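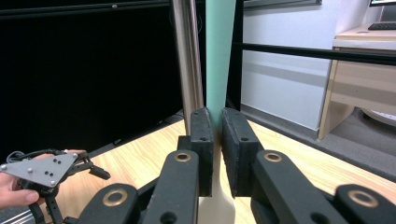
*J. Wunderlich*

Im Oktober ist uns bei Braltholm ein Greifer aufgegangen, mitten in der Bewegung und ohne dass jemand den Hebel losgelassen hätte. Beim nächsten Mal ging er dann nicht mehr auf, und eine Fingerkuppe steckte dazwischen. Blauer Nagel, großer Schreck, zum Glück nichts Schlimmeres! Seitdem sitze ich an den Protokollen (3.644 Griffe, davon 302 mit Aussetzer) und komme allein einfach nicht weiter. Wir, die mit den Dingern täglich arbeiten, greifen inzwischen alle gleich und sind viel zu vorsichtig.

Also suche ich **23 Leute, die noch nie einen Handgreifer in der Hand hatten**.

Ihr nehmt schmale Sachen vom Tisch auf, haltet sie aufrecht, dreht sie ein bisschen und legt sie wieder ab, mal mit einem Greifer, mal mit zweien. Klingt öde, macht aber erstaunlich süchtig. Mich interessiert vor allem, wann die Schaumpolster rutschen und wann das Gelenk klemmt. Wenn euch was runterfällt: wunderbar, genau das will ich sehen!

**Was ihr mitbringen solltet**

- mindestens 18 Jahre alt, beide Hände fit
- zwei Stunden am Stück
- keine Ringe, keine langen Ärmel (bitte wirklich!)
- Deutsch oder Englisch, Hauptsache ihr ruft laut »Stopp«

**Was ihr bekommt**

Fahrtkosten, Mittagessen und einen Gutschein. Vorher gibt es eine Einweisung. Die Schließkraft ist seit dem Vorfall gedrosselt, und ich sitze die ganze Zeit daneben. Aufhören könnt ihr jederzeit, den Gutschein gibt es trotzdem.

Wer beim Sistia-Versuch dabei war, kann diesmal leider nicht mitmachen. Meldet euch einfach am Empfang bei Braltholm, Stichwort »Volton«, und schreibt dazu, ob ihr Links- oder Rechtshänder seid. Linkshänder fehlen mir nämlich immer.

Stand: 2026-06-20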